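Filed under: Home Tips > Desks and Study Nooks

Looking after a built-in desk nook

We have had a wood-grain desk nook at our place in Drumidell for a few years now, and most of what follows comes from using it every day and getting a few things wrong along the way. The tips should suit any desk with side panels and a shelf or board over the top, whether it was built in or came in a box.

Start with everything out

You can't clean a nook properly by shuffling things from one end to the other. Take everything off the desktop and the shelf and put it on the bed or the floor. Pull any plugs you can reach. Then start at the top and work down, so the dust from the upper boards lands on a surface you haven't wiped yet.

Use a dry microfibre cloth first. A wet cloth on a dusty board makes a grey paste that settles into the grain and the joins. After the dry pass, wring a second cloth out in warm water with a few drops of dishwashing liquid and go along the grain. Dry it off straight away with an old tea towel.

The inside corners, where the side panel meets the desktop, are the worst spot in the whole thing. A soft toothbrush will get the fluff out. Don't use a knife or a skewer, which will mark the edge.

The light

A strip or bar light under the upper board is the best thing you can add to a nook, as the side panels block a lot of the light from the room. Mount it towards the back if you mostly want the wall and the shelf lit. Mount it closer to the front if you write by hand and find yourself working in your own shadow.

Wipe the cover every month or so with the power off. The dust builds up slowly enough that you don't notice the light getting dimmer. If it's a plug-in type, leave enough slack in the cable that the plug isn't pulling sideways.

Cables are where I am still losing. A small adhesive clip every 30 cm along the underside of the board will hold a light cable flat, and whatever is left over can be looped loosely and tied with a strip of hook-and-loop tape. Wind it in a big loop. Tight coils put a kink in the cable and it never hangs straight again.
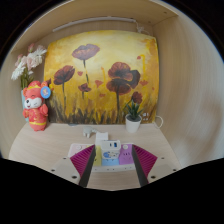
A painting at the back of a desk does a good job of making the space feel less like an office, and you don't have to hang it. Leaning is fine if you follow a few rules. Put the bottom edge far enough forward that the painting tips back on its own weight. If the desktop is slick, stick two small dots of clear non-slip rubber under the bottom edge. Keep the face away from hot lamps and don't let a cable rub on the surface.

For an unframed painting, dust it with a clean, dry, very soft brush, working from the top down. No water, no spray, no cloth. A cloth will catch on any raised paint. Lift it by the sides with clean hands and don't press on the back. If the paint is flaking anywhere, leave it alone altogether and ask a framer.

My friend Oanh Ung measures before she buys anything for a wall or a desk, and I have taken up the habit. Her desk is 118 cm between the side panels and she found a picture she liked that was 114 cm wide. It fitted, but with so little room at each side that she scraped a corner getting it in. Leave yourself enough room for your fingers.

Screw holes and small marks

Most nooks end up with a stray hole or two from a bracket that was moved or a hook that didn't work out. If you might use the hole again, leave it. If not, press in a wax filler stick that is a shade lighter than the board, level it with the edge of an old plastic card and buff it with a dry cloth. A filler that is too dark will look like a hole from across the room. Bekov is the brand of filler stick I have in the drawer, but any of them will do as long as you can match the colour.

Pen marks usually come off with a damp cloth and a little bicarb. Test it first somewhere that doesn't show. Cup rings on a real timber surface can take longer, and on timber I would try a bit of furniture wax before anything wet.

Deciding what goes back

Put back the things you use every day, and after that one or two things you like looking at. Everything else goes in a drawer or up on the shelf. Heavy books should stand at the ends of the shelf near the side supports, as a long shelf loaded in the middle will sag over time. If yours has already started to dip, take the weight off and turn the board over if it comes out.

Keep the front 40 cm of the desktop clear. You need that for a keyboard, a notebook or a plate of toast. Decorations belong along the back, where your elbows don't reach.

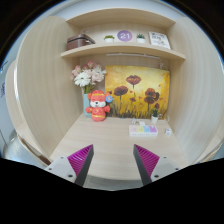 Soft toys on a desk

Plush toys hold more dust than anything else in a nook. Take the toy outside and give it a good shake, then go over it with the upholstery brush on the vacuum, with an old stocking stretched over the nozzle to protect anything sewn on.

Read the tag before you wash one. If it says surface wash only, use a barely damp cloth with a drop of wool wash and dab. Red and orange fabrics are the ones I'd watch, so press a damp white cloth on a hidden spot first and see if any colour comes off. Thu Lưu at work washed a red one in with her pillowcases last May and now has pink pillowcases.

Dry it fully in the shade before it goes back. A damp toy sitting on a board can leave a mark, and the filling will start to smell.

How often

Dust the desktop weekly and the shelf fortnightly. The full empty-out is worth doing at the change of each season. I go over the cable clips at the same time, as the adhesive ones tend to let go in hot weather.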